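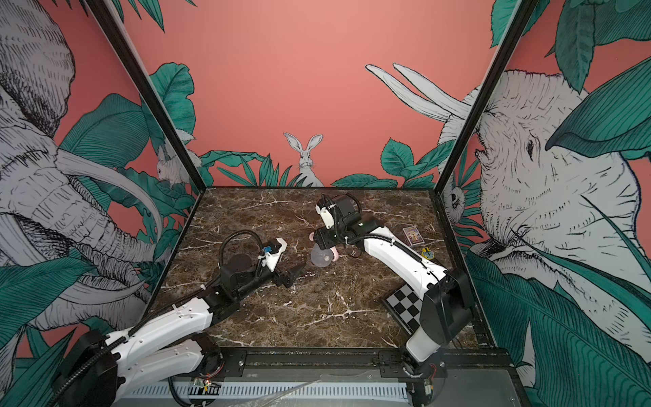

A brown marble tabletop with a jungle on three sides, elephant included.

Stony, Squashy, See-Through: What Are Things Made Of?
From the Fledard Children's Pages, number 174
Posted 10/06/2023

If you have ever sat at a table waiting for lunch and run your finger along the top of it, you may have wondered what sort of stuff it was. Was it cold? Was it bumpy? Did it make a good noise when you tapped it with a spoon? (Spoons are excellent for this, although the grown-ups at the table may not agree.) The word for the stuff a thing is made of is its material, and in this issue we are going to look at three of them. One is a stone, one is soft and stretchy, and one is clear enough to look through.

A Stone with Lines in It

Let's begin with the tabletop, since it holds everything else up. It is dark brown, with white and cream lines wandering all over it like rivers on a map. Stone that looks like this is called marble, and real marble has one of the longest life stories of any material you could put your elbows on.

A very long time ago, long before there were people, sea creatures lived in warm, shallow water. Many of them had shells. When they died, their shells and bits of shell dropped to the bottom and piled up, layer upon layer, until the weight of all those layers squeezed them into a rock called limestone. Some of that limestone was later buried deep in the ground, where it is tremendously hot and where the rock on top presses down harder than you can imagine. It didn't melt, but the tiny grains inside it slowly changed and grew and locked together, a bit like puzzle pieces. By the end of all that squeezing and heating, it was marble.

And the lines? They are called veins, just like the blue lines you might see on the inside of your wrist, although no blood has ever run through a stone. Many veins began as cracks. Water trickled into the cracks carrying minerals, and the minerals stayed behind and filled them up. Colors come from minerals too. A little iron can turn stone brown or rusty red, and pure marble with nothing mixed in is white.

Not every table that looks like marble came out of the ground, by the way. Some tabletops are made of other things with a marble pattern put on top, and people have been copying marble since ancient times. It can be surprisingly hard to tell from looking! A good clue is whether the pattern repeats. Nature doesn't use a stamp, so if you find exactly the same squiggle twice, you may be looking at a copy.

Next comes something a good deal softer. Silicone (say it SILL-ih-cone) is the rubbery material used for muffin pans that bend, for spatulas, for swim caps, and for a great many baby things. It can be dyed any color you please, and salmon pink is a popular one. It often has a soft, dull surface that doesn't shine the way polished stone does, and you can see the difference very nicely when the two are side by side.

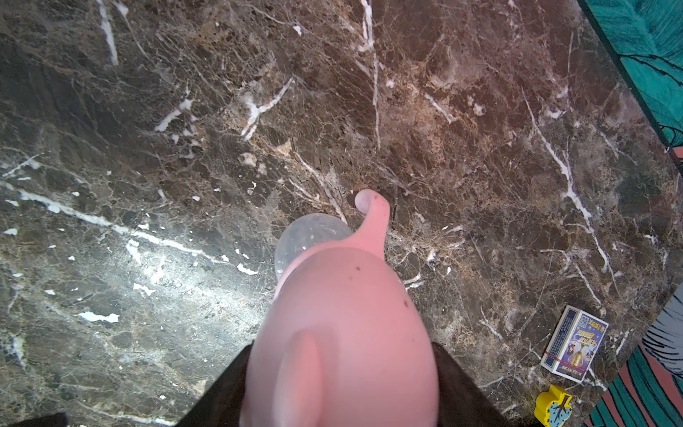
Where Does the Squash Come From?

Silicone starts with something you have probably had in your shoes: sand. Most sand has an element called silicon in it (no "e" on the end this time, which has confused many a grown-up). In a factory, silicon is taken out of a very pure kind of sand or rock and joined up with other ingredients to make long, long chains.

Think of a bowl of cooked spaghetti. Each noodle is long and bendy and can slide past its neighbors. The chains in silicone are something like that, except that here and there they are fastened to each other, as if you had tied some of your noodles together. When you squash a piece of silicone, the chains wiggle and shift to make room. When you let go, those little fastenings tug them back to where they started, and the piece returns to its old shape. If they weren't fastened at all, you would have a puddle of goo, which would be fun for a minute and then not very useful.

To make a shape with curves and bumps and curly ends, the silicone is put into a mold while it is still soft or runny. A mold is a hollow shape, like the cups of an ice cube tray. Then it is warmed, or sometimes just left alone, until it sets, and out it comes with every little curl in place.

Silicone can stay bendy in the freezer and also put up with quite a hot oven, and for that reason you find so much of it in kitchens. Babies like it for a different reason. It is gentle on sore gums, and babies, as you will know if you have one at home, put absolutely everything in their mouths.

Looking Right Through

Our third material is clear plastic. Like silicone, it is made of long chains, but most plastics begin with oil or natural gas from under the ground. The chains in a hard plastic bottle are packed together much more stiffly. You can press on the side and it may give a little, but you couldn't tie it in a knot.
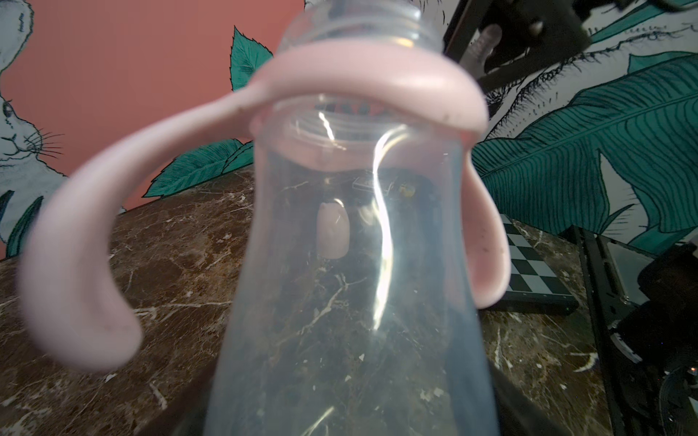

A clear bottle with pale pink handles, and brown marble showing through its sides.

Look at the stone behind the plastic and you will notice that it seems bent and wobbly. The marble hasn't moved at all! Light changes direction when it goes into plastic and changes again when it comes out, and a curved wall sends it off at all sorts of angles. Your eyes get a stretched and squeezed view of whatever is behind. The bright stripe down the middle is light bouncing off the outside, and it goes wavy where the shape of the bottle changes.

At the neck there are ridges running around and around. They are called threads, and if you could unwrap one and lay it flat, you would find it was really a long, gentle ramp. A ring with matching ridges on the inside travels along that ramp as you twist it, getting tighter and tighter. Jam jars do the same, and so do the caps on toothpaste tubes.

Then there are the handles. A baby's hands are tiny, and a smooth round bottle is a tricky thing to hold when your fingers don't reach very far. Two curved arms, one on each side, give small hands something to hook onto.

Try It: A Material Hunt

You will need a pencil, a sheet of paper and a room with plenty in it. Kitchens are best. Ask before you open any cupboards.

1. Draw three columns and write Stony, Squashy and See-Through at the top.
2. Choose 10 things and touch each one with the back of your hand. Write down whether it feels cool or not.
3. Press gently. Does it give? Does it go back to its shape?
4. Hold it up to a window. Can you see through it clearly, only a bit, or not at all?
5. Put each thing in a column. Some will fit in two, and a few won't fit in any, so make up a column of your own for those.

Words to Keep

Limestone: a rock often made from the shells of sea creatures.
Mold: a hollow shape that soft or runny stuff is put into to set.
Translucent: letting some light through, but blurry, like frosted glass.
Transparent: clear enough to see through properly.
Vein: a line of a different mineral running through a stone.

In the August issue: wool, feathers and other things that animals wear.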